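Notebook, Sumness bench, September, 2:10 p.m.

Item sorting table, second layout. Continuing from the page before the storage shelf list.

Purpose: settle where the mixed small goods go on the beige table before the tray is filled. The first layout put everything in one row along the far edge and the reach was too long for anyone standing at the side. Izzati had to lean over the tray to get at the cloth. Discarded.

Current arrangement:
Gray tray set down first, long side running with the far edge of the table. Shallow, rounded rims. It takes folded fabric without trouble if the fold is no thicker than a hand. Anything round has to go in last or it rolls into the corner and lifts the fabric off the bottom.
Black fabric item and brown soft item side by side, outside the tray.
White cylinder on its side, next to the fabric. Would prefer it upright but the Derngate sheet says lying down, so lying down it is.

Placing by hand. One person places, one reads from the sheet. Malathi placed for the first half, then we swapped.

Notes on folding. Dark fabric loses its fold when picked up from the middle. Picked up at the folded edge it holds. I tried three folds: in half twice, in thirds, and rolled. Thirds is best for the tray. Rolled looks tidy and then opens by itself after a minute. The Birklow cloths (not on the table at present) are stiffer and can be folded any way at all.

Stock check against the Salehi inventory. Sheet gives 1,126 pieces in small goods, all bins. We reached nearly 2,000 when we included the offcuts, which should not have been in those bins in the first place. Offcuts to be weighed and taken off the sheet. Bin 2 still has no label.

Table surface wiped before start. There is a slight slope toward the window side; checked with the short level, shimmed one leg with card. Replace card with something permanent.

To do:
Label for bin 2.
Ask Ilona whether the tray can stay out overnight or has to go back on the shelf.
Order 200 more tags, the string kind. The adhesive ones leave residue on fabric.
Try the tray turned a quarter, short side to the far edge. Might free up enough space for a second stack.
Write down the fold in thirds with measurements so that the next person does it the same way.

Layout as it stands, with the black fabric being handled:

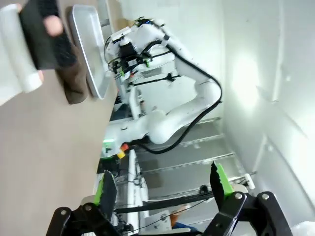
Dimas Sutanto: I would leave the tray the way it is. We had it a quarter turn around last spring and the second stack kept sliding into the first. If you want more room, move the cylinder to the near side and change the sheet to match. Also, the string tags come in two lengths. Get the short ones.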